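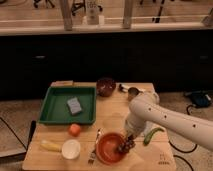

Several members asked right away whether the open day could run longer next year, as the line for the kitchen table demonstration never got short enough for everyone to have a turn. One of the visitors from Skustano had written in to say the same thing, and added that her group would gladly come back in March if we wanted a smaller crowd to practice on. This was received very warmly.

Minutes of the Pandetti Hall Open Day Group
13 September 2021, main room

1. Minutes of the last meeting
Accepted with one fix. The hall was built in 1878, and we had it down wrong on the flyer too. The web page has been corrected.

2. Report on the robot demonstration
The Serkik team brought the arm and ran it over a table of fruit, vegetables, bowls and kitchen things. Everyone present agreed it was the best part of the day. The grapes got the most talk by far. A bunch of grapes bends and swings every time it is lifted, and the team explained that this makes it much harder for the arm than a sponge or a cup. People stayed through one try after another, and there was real cheering when a bunch went into the bowl in one go — also a fair amount when it didn't.

The talk beforehand was clear and a good length. Members liked that the team was open about what the arm can't do yet. The question time afterward went so well that the 2 o'clock tour started late, and the tour guides would like a warning next time.

3. Carrilho room
The hands-on table for children in the Carrilho room was full all afternoon. The paper grippers made from straws and string were a hit, and we ran out of string. The pattern sheet will be put on the web page so families can make more at home. It was pointed out that the door sign faced the wall until lunch.

4. Money
The grant of $3000 covered the day, with $2000 going to room costs and transport. Remaining bills are for printing and snacks. No questions.

5. Things to do better
Sound in the back rows was poor. A small microphone for the presenter was suggested and agreed to.
Chairs for older visitors should be close to the demonstration table. Several people stood the whole time because they didn't want to miss anything!
Parking signs need to go out the night before.

6. Next visit
Serkik has offered to come again and would like visitors to choose what the arm picks up. Ideas from the floor: a sock, a wet lettuce, a bag of rice, keys on a ring. The list stays open until the next meeting. It was agreed to say yes to the offer and to write back to Skustano about the March visit.

7. Other business
A blue umbrella and one child's glove are still in the office.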